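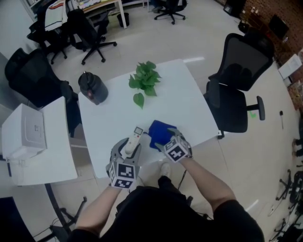

Costa Trailing Pothos – Rooted Starter Plant

If you've ever told yourself you can't keep a plant alive, the Costa is the one we'd love you to start with. It's a good-natured trailing pothos with heart-shaped leaves, and it forgives almost everything: a missed watering, a dim corner, a move across the country in the back seat (we've had letters!). Our grower, Ramil Sebastian, has been taking cuttings from the same family of mother plants for years, and he still keeps one on top of his own refrigerator, where it has crept along the cabinets and started down the other side.

Every Costa is grown in our Clukus greenhouse and leaves us with a healthy set of roots, potted in our Voka house mix – a light, chunky blend of bark, coir and perlite that drains quickly and doesn't pack down. You can leave it in the nursery pot for its first few months with you. There's no rush at all to move it up.

Light: Bright, indirect light brings out the fullest growth, but an office with decent overhead lighting will do. Keep it out of hot afternoon sun.

Water: Let the top inch or two of soil dry out, then water until it runs from the bottom. In winter you may find it wants very little.

Feeding: A weak liquid feed once a month from spring through fall is plenty.

Trimming: Snip just below a leaf joint whenever the vines get leggy. The pieces root easily in a glass of water, so you'll soon have extras to give to friends and neighbors.

Please note that pothos is toxic to cats and dogs if chewed, so hang it up high or choose something from our pet-friendly shelf.

Item 939: Costa starter, single pot
Item 1042: Costa starter with Rolteck hanging bracket and screws

Each plant is wrapped by hand and packed in a snug cardboard sleeve. A yellow leaf or two after the trip is perfectly normal, and you can just pinch it off. If anything worse than that shows up, send us a photo within 30 days and we'll replace the plant. In July we ship early in the week only, and orders going to very hot areas may wait a little for a cooler spell.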